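The last full-service laundry in Coketgate

For most of the last century a street in this town could tell you what its neighbours had eaten by looking at the washing. Sheets went out on Monday lines and came in by dusk, and anyone who could spare a few pence sent the heavy things to a laundry. There were 17 laundries in Coketgate at one point, most of them family firms in the terraces behind the railway. Two are left, and only one of those, Mathias, still washes, dries, irons, mends and delivers. 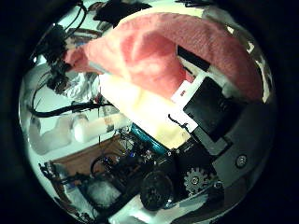 COKETGATE, November

The shop opens at seven but the boilers are lit well before that. By half past six Nurhan Başaran has the back door propped open to let the damp out, and the first bags are on the scales. She took over the business from the Mathias family after 18 years on their ironing tables, and kept the name because it was painted on the van.

Most of the work is still household. Pensioners send bedding, and so do people in flats with no room for a drying rack. The hotels that used to fill the books have gone to a large plant at Furkton, which can turn round a lorryload overnight. Başaran quoted against them once and did not bother again.

"They wash by the tonne," she says. "I wash by the bag. A bag has a name on it, and if a sock goes missing I get a phone call."

Her charges are chalked up by the door and have risen twice in three years. Gas is the biggest bill after wages. She has moved the tumble dryers to a single long run in the afternoon, so that they are not heated from cold more than once, and anything that can be finished on the overhead airers goes there instead.

Children's clothes are a growing part of the trade. Parents who work shifts drop off a week's worth and collect it folded, and the sorting takes longer than the wash.

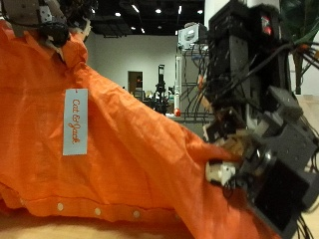
Orange cotton with white snaps and the tag still attached.

New clothes are washed on their own the first time, especially strong colours. Başaran's rule is cool water, a short spin and no softener, and she checks the rinse water before she will put anything with it. Snaps are done up before the wash so they don't catch on knitwear. Swing tags are taken off at the counter, with the customer watching, after an argument some years ago about a coat that its owner had meant to return.

Towels have their own shelf and their own habits. Customers complain that they go stiff, and the usual cause is too much powder in hard water. The cure at Mathias is a hot wash with nothing added, then a good shake before drying. Softener is left out here too, as it coats the loops and stops them taking up water.
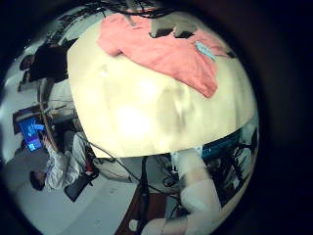

Salmon-pink cloth over a cream surface.

The building may decide things before the customers do. Mathias rents the ground floor of the old Cemwood works, where joiners once made staircases, and the lease comes up for renewal next spring. The landlord has spoken of flats. A petition on the counter has 700 names, some of them from people who moved away years ago and still have their curtains done when they visit.

The council says it has had no planning application. Başaran has looked at a unit on the Furkton road with better drains and a loading bay, but it is two bus rides from most of the people who use her. Delivery would have to cover the difference, and she has one van and one driver.
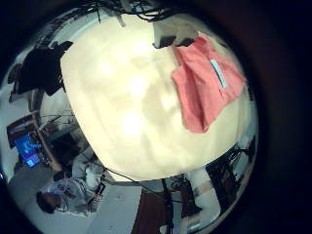

She has not asked the staff to make plans. There are four of them, and the youngest came in from school to earn pocket money and stayed. He does the mending now, on a machine kept by the window for the light, and has started taking in zips and hems from the dry cleaner across the road, who gave up sewing when his wife retired.

By four o'clock the last dryers are running down and the parcels are stacked in order of the van's route, heaviest at the bottom. Başaran writes the tickets by hand. The meeting with the landlord's agent is in January, and she has asked for it to be held in the shop, after closing, when the machines are off and people can hear each other.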